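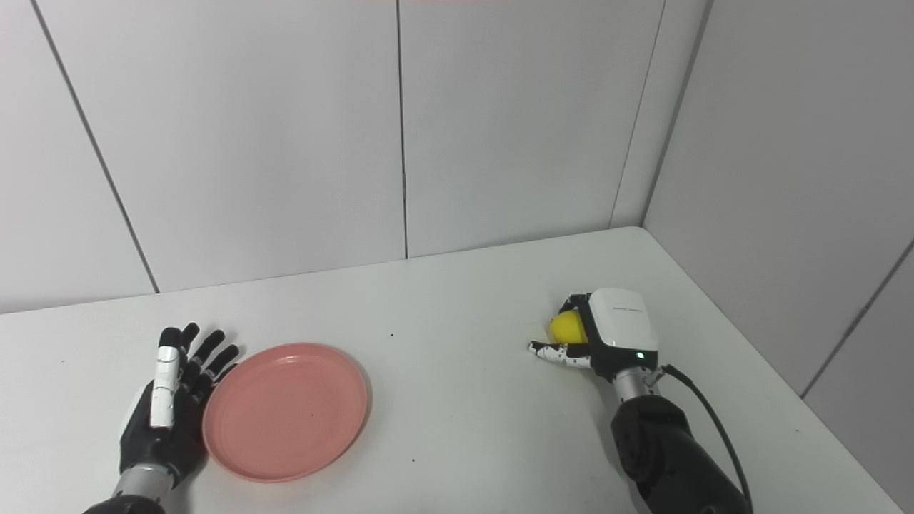 Dark speck in a pink plastic plate: contamination or dirt?

Posted 05/06/2023 by Ita Egan
Filed under: Tableware > Plastics > Care and Defects

**ita_egan**
The plate is shallow salmon-pink plastic with a raised, rounded rim and a flat base. There is a tiny dark speck on the inner surface, slightly right of center as it sits on the table. I want to know if it is embedded in the material or stuck on top, and if there is a safe way to find out.

Background: it came in a mixed carton of Hinby plates from Trarcombe, bought secondhand. No resin code on the underside. I have run it through one dishwasher cycle on the normal program. The speck did not move. A fingernail does not catch on it, but my nails are short, so I give that test little weight.

The base also reads a bit darker than the rim. I assume the two are unrelated.

**flatware_tom**
Embedded. Carbonized resin from the molding machine. Material sits in a hot barrel too long, burns, breaks loose and ends up in a part. It's common in light colors because that's where you can see it. A black plate could be full of them and you would never file a complaint.

Harmless if it is fully under the surface. Nothing you do with a sponge will change it.

**pell_r**
I would not call it embedded on that evidence. One dishwasher cycle proves very little. Dried-on pepper, tea residue and label adhesive with dust in it will all survive a normal program. Adhesive in particular gets harder to shift after the heat.

Test in this order:
1. Warm water and dish soap, soak for an hour.
2. Baking soda paste on a soft cloth, light pressure, small circles.
3. Cooking oil on a cotton swab, leave ten minutes, wipe. This one is for adhesive.
4. Wash again and dry fully before you look.

Do not use acetone. On some plastics it will haze the surface permanently, and you don't know what plastic you have.

**flatware_tom**
Baking soda is an abrasive. On a glossy plate you will trade a speck for a dull patch, and the dull patch is bigger. There's already a sheen along the far rim, so any scuffing on the flat will show by comparison.

**pell_r**
Mild abrasive, softer than people think. I have used it on pink and yellow picnic plates for years. The dulling I've seen came from scouring pads. I agree about testing on the underside first.

**ita_egan**
Underside first is fine. I will skip step 2 unless the others fail.

Does the darker base mean anything? Another plate from the same carton is the same.

**morrow_k**
Part of that is geometry. A flat base and a curved rim send light in different directions, and a rim will nearly always pick up a highlight that the base doesn't. Light falling that evenly hides shallow scratches too. Turn the overheads off and hold a flashlight almost level with the surface. Raised dirt throws a small shadow. An inclusion under the skin throws none. That takes a minute and risks nothing, so I'd do it before any of the steps above.

Base could also be worn from cutting. Fine knife marks hold stain and read as a darker tone. The flashlight will show those as well.

**quillback**
Off topic, but what is the surface under the plate? I'm looking for a plain white top for a corner like that one, against light-gray panels. I was quoted for Irley panels and the white top would be a separate order.

**ita_egan**
I don't know the make of either. White is good for inspecting colored plates and bad for inspecting white ones. Start a new thread for the panels, please.

**quillback**
Will do.

**dustin_hobb**
Ibarra sells a cream cleaner that took a mark like this off a bowl of mine. About a pea-sized amount — rinse twice. I'd go straight to that and skip the oil.

**pell_r**
Check the label for bleach first. Bleach can lighten pink pigment, and then you have a pale ring around the speck.

**ita_egan**
Results, same plate:

Flashlight at a low angle: no shadow that I could see. Fine arcs across the base, probably knife marks. The second plate has them too.

Soap soak: no change.
Oil on a swab, ten minutes: no change.

I then put clear tape over the speck, pressed it down and pulled it off. Nothing on the tape. I did not use the paste or the cream cleaner.

**flatware_tom**
Embedded, as stated.

**pell_r**
Likely embedded. A stain that has soaked into a knife mark would give the same results on every one of those tests. You would need a loupe to separate the two.

**morrow_k**
10x loupe, cheap ones are fine. Look for a line running through the speck. If there's a line, it is stain in a cut. If it has a clean edge and no line, it's in the material.

**ita_egan**
I have a loupe on order, expected in July. The plate stays in use for dry food until then.

Replies: 391 in this category | Views: 1297
Contact the moderators | Copyright Tableware Care Board | Back to top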